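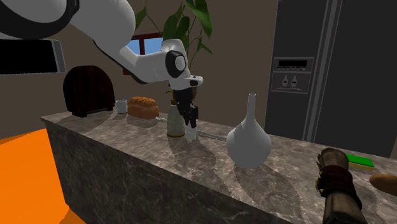
La tasse blanche

Nouvelle
Décembre
par la rédaction de Braltance

Imprimer | Envoyer par e-mail

À la trentième tentative, le planificateur refusa encore la tasse.

Elle lut le message jusqu'au bout, bien qu'elle le connût. Aucune trajectoire trouvée dans le temps imparti. Le bras simulé s'était placé au-dessus du plan de travail, pince vers le bas, doigts entrouverts, et il n'avait plus bougé. La bouteille était trop près. Pour le module de collision, la bouteille et la tasse formaient un seul obstacle, et on ne saisit pas un obstacle.

Il était deux heures du matin. À l'étage, le chauffage était coupé depuis longtemps et elle travaillait avec son manteau sur les épaules. La démonstration pour Motaung était prévue à neuf heures. Le contrat disait : une cuisine, des objets courants, une tasse saisie et reposée sans rien renverser. La cuisine, elle l'avait montée elle-même en automne, avec les modèles que Clilley fournissait en vrac. Elle avait choisi le marbre, le grand vase blanc, le pain tressé. Elle avait passé une soirée entière sur la plante verte, qui ne servait à rien et qui coûtait cher en calcul.

Elle réduisit la marge de sécurité de 30 à 15 millimètres et relança.

Le planificateur chercha. Les branches de l'arbre de recherche poussèrent en bleu dans la fenêtre de droite, contournèrent le vase, butèrent sur la bouteille, repartirent. À 3000 nœuds, le compteur s'arrêta. Aucune trajectoire trouvée.

Elle se leva, alla boire au robinet et revint.

Son prédécesseur avait laissé dans le dépôt un fichier de notes qu'elle n'ouvrait presque jamais. Il écrivait sans majuscules et sans dates. Elle fit une recherche sur le mot « tasse » et trouva trois lignes : « les enveloppes des objets fins sont fausses. l'outil de clilley gonfle tout ce qui a un goulot. vérifier à la main, toujours. »

Elle afficha les enveloppes de collision. Il avait raison. Autour de la bouteille, l'outil avait tracé un cylindre aussi large en haut qu'en bas, comme si le goulot n'existait pas. Le vase avait subi le même sort. La cuisine que voyait le planificateur était pleine de colonnes.

Elle découpa le cylindre en quatre tronçons et ajusta chacun au contour de la bouteille. Le travail était lent. Il fallait tourner la vue, zoomer, corriger une valeur, tourner encore. Elle s'occupa ensuite du vase, de la panse d'abord, puis du col. Quand elle eut fini, il était quatre heures, et un camion de livraison manœuvrait dans la rue.

Elle aurait pu déplacer la bouteille. Elle y avait pensé dès la première heure. Une ligne à changer dans le fichier de scène, dix centimètres vers le pain, et le bras serait descendu tout droit. Motaung n'en aurait rien su. Mais la bouteille était à côté de la tasse parce que, chez sa mère, la bouteille d'huile était toujours à côté de la tasse, et que sa mère, depuis l'opération, ne pouvait plus attraper l'une sans pousser l'autre. Elle n'avait raconté cela à personne au bureau. Dans le fichier, l'objet s'appelait simplement bouteille_02.

Elle relança.

L'arbre bleu poussa de nouveau. Il passa à gauche, revint, trouva l'espace libre le long du goulot. Le compteur affichait 100 nœuds quand la trajectoire apparut en vert, presque verticale, avec une légère rotation du poignet avant la descente. Elle ne l'aurait pas imaginée. Elle l'examina image par image, vérifia la distance à la bouteille à chaque pas, puis lança l'exécution.

Le bras descendit. Les doigts se refermèrent sur la tasse, la soulevèrent, la gardèrent en l'air le temps demandé et la reposèrent. La bouteille n'avait pas tremblé.

Elle recommença avec une autre graine aléatoire, puis une autre. À la septième, la tasse glissa et roula jusqu'au vase. Elle nota la graine dans un cahier, releva le coefficient de frottement qui avait été tiré et le trouva plausible. Une vraie tasse mouillée aurait glissé aussi. Elle laissa le cas dans la série d'essais et écrivit dans le rapport : échec connu, non corrigé.

À six heures, elle archiva les enveloppes refaites dans une branche à part, sous le nom Rakanness, le village où habitait sa mère. Puis elle ouvrit le fichier de notes et ajouta une ligne sous les trois autres, sans majuscule elle non plus : « fait pour la bouteille et le vase. reste le grille-pain. »

Elle posa la tête sur ses bras. L'écran resta allumé, le bras de retour à sa position de départ, au-dessus du marbre. Vers sept heures, le téléphone vibra. Sa mère se levait tôt et demandait s'il faisait froid là-bas.

Elle répondit que oui, un peu, et qu'elle viendrait la semaine suivante.

Imprimer | Envoyer par e-mail

Contact | © Braltance, tous droits réservés | Haut de page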